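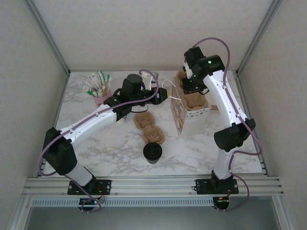
Starting a thread on how the demonstration set for the Workgate packing task is being put together. Mostly procedure, a few numbers, some complaints. The policy is trained only on human-driven episodes, no simulation, so whatever we fail to record it will not know. Both arms are bolted to a single rail along the front of the table, which keeps the spacing between the two bases fixed and means an episode from February can still be trained alongside one from this month. Small objects go wherever the layout sheet puts them. Molded pulp is the material I care most about in this round: pieces on the table, a tray of it in the patterned box, very little contrast between one piece and the next.

Current count: 1,994 episodes recorded, 1,187 kept after review. That is a poor ratio and I'd like it written down somewhere public.

Most of the rejects fall under two codes. R2 is operator hesitation, meaning more than three seconds with no commanded motion on either arm. R5 is a timestamp gap between camera streams. R5 is our fault. R2 is arguable.

The argument for keeping R2: hesitation often comes right before a hard grasp, so throwing it out thins the data where we need it most. The argument against: the policy learns to pause, and once paused it sees the same observation again and keeps pausing. We trained on both versions in the spring. The version with hesitations left in stalled over the table often enough that we went back to cutting.

Compromise as of August 2019 – trim the idle stretch, keep the episode, flag the splice. Ilir Nikolovski wrote the trimmer. It refuses to cut if joint positions differ by more than a set tolerance across the gap, so it doesn't make jumps.

Episode length is capped at 90 seconds. Longer ones are nearly always two tasks that somebody ran together. Split them at the reset and relabel.

On layouts. Operators left alone will put things where they are easy to reach. Plot the start positions from our first batch and you get a neat blob in the middle of the table. Every session now runs from a generated sheet with 8 layouts, and the operator does them in order, including the annoying ones near the back wall.

Paper goods next. These have their own label group because shape at the start of an episode tells you very little about shape at the end. 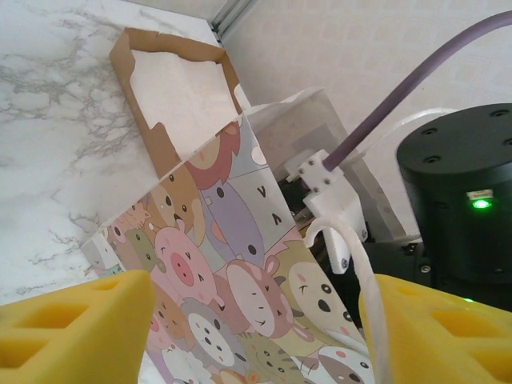

Tadton Manipulation Data Group | Collection & Labeling

Wrist view matters more for bags than for anything else in the set. At close range a printed side panel can take up most of the image, and a busy print like the animal faces gives the encoder plenty of texture and almost no help finding the opening. The cut-out handle is the useful cue, and from many wrist poses you can't see it at all. We keep those episodes. The overhead stream is supposed to cover for them.

Label rule for bags, since people keep asking: label by state at first contact. Upright, tilted, flat. If it changes state during the episode, that goes in the event track and the start label stays as it was. Ľubica Slanina has the annotation guide, version 4, and version 3 should be deleted from your desktop.

Color of the finger pads is logged per session. We once had two pad colors in one training run and nothing in the metadata to separate them. Finding out took a week of looking at attention maps. The field is now mandatory and the recorder won't start without it.

Cable routing gets logged too, as free text. The cables are visible in the wrist stream and they move when the arm moves, so a rerouted cable is a changed background. I don't have a clean measurement of how much this costs. Ilir thinks very little. I would still like the field filled in with something better than "ok".

Review procedure: each episode is watched once at double speed by someone who did not record it. Pass, trim or reject, with a code. Disagreements go to a second reviewer. Agreement on pass/reject is good. Agreement on trim points is bad, and I suspect the guide is vague there.

Open items before the next training run:
– re-export everything recorded on the old Unnithan clock, the offsets are wrong
– more left-arm-first episodes, the set is heavily right-handed
– decide whether failed grasps followed by a successful retry count as one episode (I say yes)

Trernano wants the paper goods subset separately, with wrist streams at full resolution. That export is running now. If you need it, ask me for the path and don't copy it off the recording machine, the disk is nearly full.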